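Paid testers wanted for the Veltholm tabletop arm kit

Plirkham sells and rents the Veltholm kit, a tabletop robot arm with a two-finger gripper, a head camera, a wrist camera and the software to record with them. Before the next version ships in October we need people outside the company to use it and tell us where it falls short.

You will sit at a station and guide the arm through short jobs with ordinary desk items. Most of them involve things people keep next to a computer: lamps, books, papers, cables.
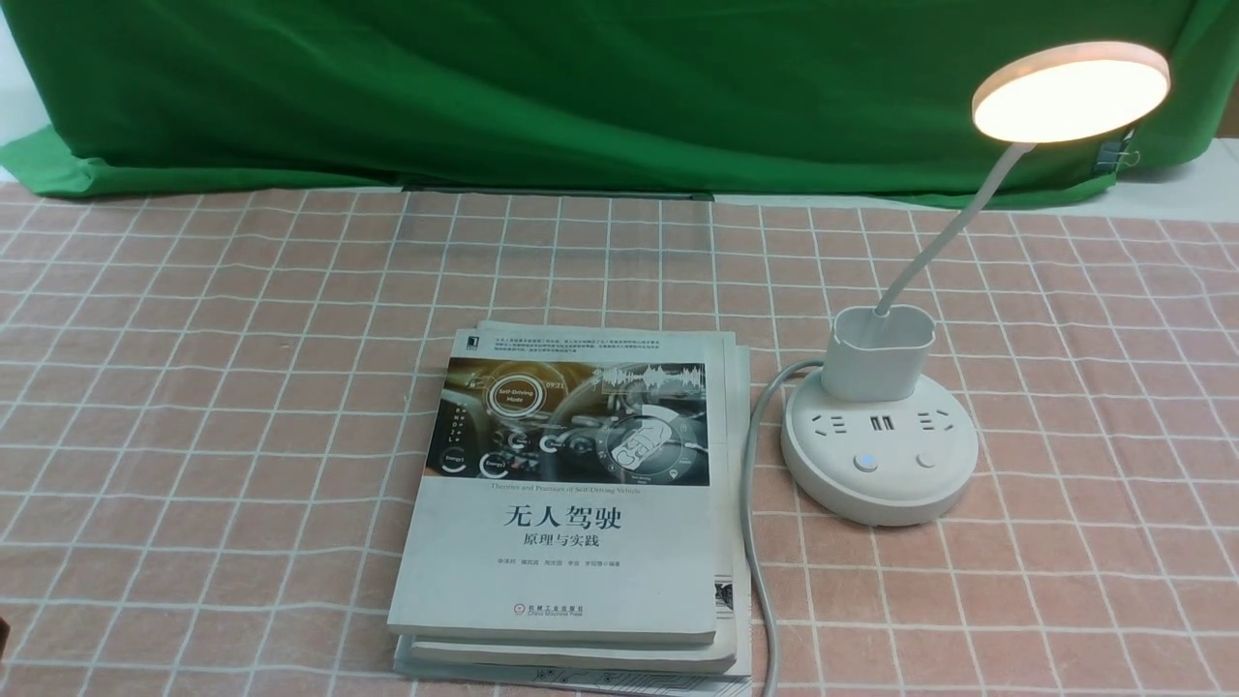 Desk lamp and books on the checkered cloth, head camera view.

Each tester works in blocks of 2 hours, with a break in the middle. You set out the items from a printed card, run the job, mark it as done or failed, and reset the table. At the end of the block you fill in a form about the controls, the camera views and anything that slowed you down. We want the complaints as much as the scores.

The wrist camera view is the one you will use for close work. It shows the gripper fingers and whatever is near them, so you should be comfortable steering from a screen.

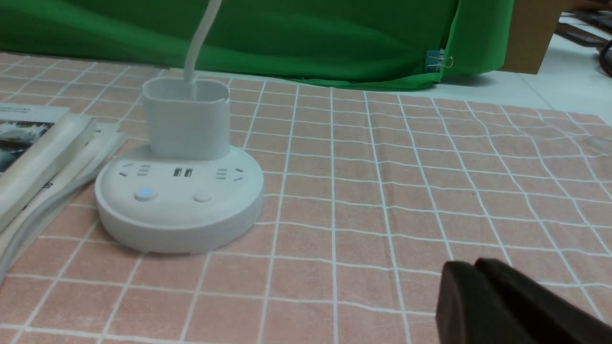
What we ask for

You are 18 or older and can commit to 6 blocks. You can read and write everyday English. You can sit and use both hands for the length of a block. Experience with robots is not needed, and we would like at least half of the group to have none. People who work for a company that sells a competing arm cannot take part.

What you get

Testers are paid $305 after the last block. If you have to stop early, you are paid for the blocks you finished. Parking is free. Lunch is not provided, but there is a kitchen with a microwave.

Where and when

Sessions are held at the Pichler Building, Room 124. Blocks start at 9 a.m., 1 p.m. and 4 p.m. Tell us which starting times you can do when you apply.

How to apply

Fill in the tester form on the Plirkham site and choose "Veltholm kit" from the list. Shu-fen Ho answers questions about scheduling and pay. For questions about the equipment or access to the room, ask for Ming-te Yang.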